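Progress report no. 4 to the Baumgartner fund
Automated folding at the Clarholm laundry
Prepared by Raimonds Žukauskas, operations
Last updated: 2018-04-15

This report covers the period since our third report. The grant pays for the two arms, the folding table and the hours our own people put into the trial. Spending is within the approved budget and no change to it is requested.

Work in the period

We moved from towels to garments. Towels were accepted by the floor in the last period and we have nothing to add on them. Shorts were chosen next because the Farkari sports contract sends us a lot of them and because they are the item staff like least. The fabric is light, the pieces come out of the dryer twisted, and the finished fold has to fit the bagging tray.

Each trial starts with one pair laid on the table in whatever state it arrives. The arm has to find a corner, lift it, spread the piece and fold it.

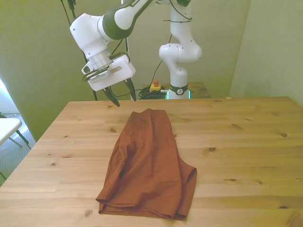 We logged 119 garment trials. Of these, 87 ended in a fold that the bagging station accepted without rework. Most of the rest failed at the first step, when the fingers closed on two layers of cloth or on none. A smaller group failed late, with one leg folded under. The late failures cost more time, as the operator has to open the whole piece and start over.

Speed is still well below hand folding. We do not expect to match an experienced folder this year and the plan does not depend on it. The plan depends on the arms running through the shift change and the lunch break, when the table now stands idle. 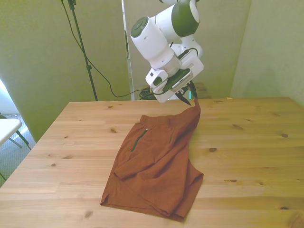
Page 2

Effect on staff

The folding section has 16 people. No positions have been cut and none will be during the grant period, as agreed at the start. Four of the section have been trained to run the table. They load it, clear bad folds and enter the result in the log. Two of them asked to go back to hand folding after a few weeks. They found the waiting tiring and said they lost the company of the long bench. We now rotate table duty every two hours, and both have agreed to take a turn again.

Wrist and shoulder complaints in the section are down a little, but the period is too short to draw anything from that. Operators have also asked for a clear pay grade for table work. At present they are paid the folder rate. Management has the request and an answer is due before August.

Problems

The Zudetent software update delayed us by some nine working days. Grip settings were lost and had to be entered again by hand. We now keep a printed copy at the table.

Dark garments are still a weak point under the evening lights. A second lamp has been ordered.

Next period

- Continue with shorts until the late failures are reduced.
- Begin short-sleeved shirts, in small batches.
- Train two more operators from the folding section.
- Settle the pay grade question.

The next report will be sent in August. The trial log is available on request from the Clarholm office.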